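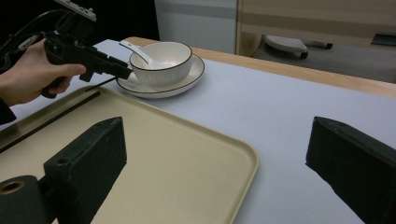
To: district-records-announce
From: Office of the Clerk, Indton District Council
Subject: Re: Register of outside meetings, entries from Plamero and Jeon wards

Dear subscribers,

The Office has received several inquiries on the list concerning the register of outside meetings and the entries that do not yet show on the public copy. The message quoted below raises most of the same points, and a single reply is being sent to all subscribers.

> The ordinance says that a council member who meets with a company or
> a paid representative on a matter before the council must enter the
> meeting in the register. Our association has gone through the public
> copy for Plamero and Jeon wards. We find no entry for any meeting on
> the Kisunora bus depot contract, although the contract was discussed
> in open session and members referred to earlier talks with bidders.
>
> Can the Office say whether the entries exist and have been held back,
> or whether they were never made? We also ask who decides what is
> removed before the register is published, and whether a resident may
> see the full version in person.

The entries exist. Members for both wards filed their forms with the Office, and the forms were stamped on receipt. They were not carried over to the public copy when the register was moved to the new format. A check of the paper file against the public copy showed that 50 forms had been left out, the Kisunora depot meetings among them. No member asked for an entry to be withheld, and the Office regrets the omission.

The missing entries are being added in the order in which they were filed. Each will carry the original filing date together with a note giving the date of publication, so that a reader can see the gap between the two. Entries already on the public copy will keep their present numbers. A reader who has cited an entry in a letter or a complaint need not change the citation.
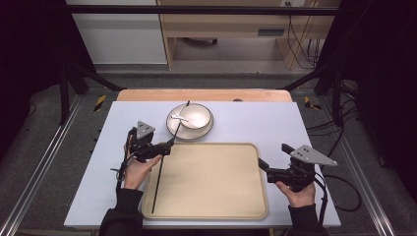 Page last changed: 22nd September

On the question of removals, section 3 of the ordinance allows the Office to take out home addresses, private telephone numbers and the names of minors. It does not allow the subject of a meeting to be taken out, or the name of the company represented. Where a member believes that publishing the subject would harm a negotiation still in progress, the member must apply in writing to the full council, and the council votes on the application in open session. There has been no such application on the depot contract.

Residents may inspect the paper forms at the Clerk's counter during normal opening hours. An appointment is not needed, but a request for more than one ward's file should be sent in advance. Copies are charged at the usual rate. The file for the current term runs to 2,000 pages, and the Office would ask readers to name the ward and the months they wish to see.

Two further points have come up in separate correspondence. Meetings held by telephone are covered by the ordinance in the same way as meetings held in person, and several members have been reminded to file for them. A written exchange alone is not covered. The council will consider an amendment on written exchanges in December, and the draft text will be sent to this list before it goes on the agenda. Comments on the draft should be limited to 400 words and sent to the Clerk, with the name of the ward in the subject line.

Subscribers who believe that an entry is still missing after the additions have been made should write to the Office with the name of the member and the approximate date of the meeting. Complaints about the conduct of a member go to the ethics panel and cannot be dealt with on this list.

Office of the Clerk
Indton District Council

You are receiving this message as a subscriber to district-records-announce. To leave the list, send a blank message with the word "unsubscribe" in the subject line.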